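Dec 28, 2018

Bench B, mat and lid work. Quiet day, got most of it done before lunch.

Took up the old mat first. It had crept to one side again and the corners were curling. Wiped the bench down with warm water and a bit of dish soap, let it dry, then put the charcoal mat down flat and taped the corners with the white masking tape. Crossed the strips at the two near corners, as those get leaned on most. Tape is fine on this wood for now – I'll check for residue when it comes up. Sikow's tape left a grey line in August that took 40 minutes to get off.

Started on the lids after that. The green round one is the first out of the Drerkeo box. Shallow dish shape, raised rim, so it needs to go down the same way each time or the notes won't match up. Put it toward the far left of the mat. 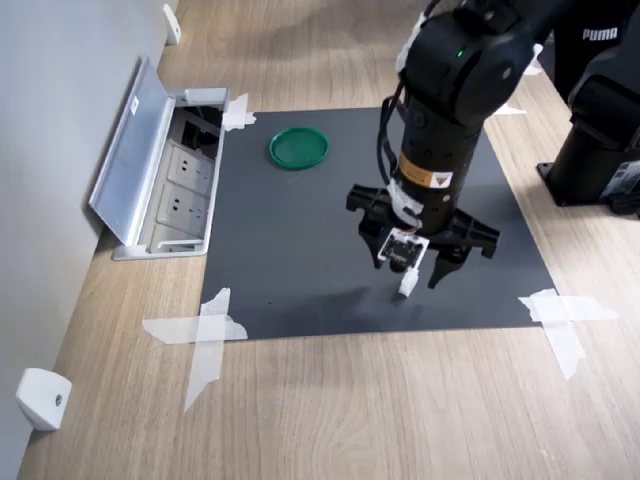

Green lid on the charcoal mat, corners taped.

Colour reads well against the dark mat, better than it did on bare wood. The rim is easy to pick out. The clear lids will be harder and I've left them for next week.

Lid list is now at 23 entries, with 9 still to be measured across the rim. Maricica Surdu has the good calipers – ask for them back Monday. Box label for the green ones should say 746, somebody wrote it on the Moussa box by mistake. Fixed the sheet, haven't fixed the box.

To get: masking tape (one roll left), a second mat the same colour, paper towel.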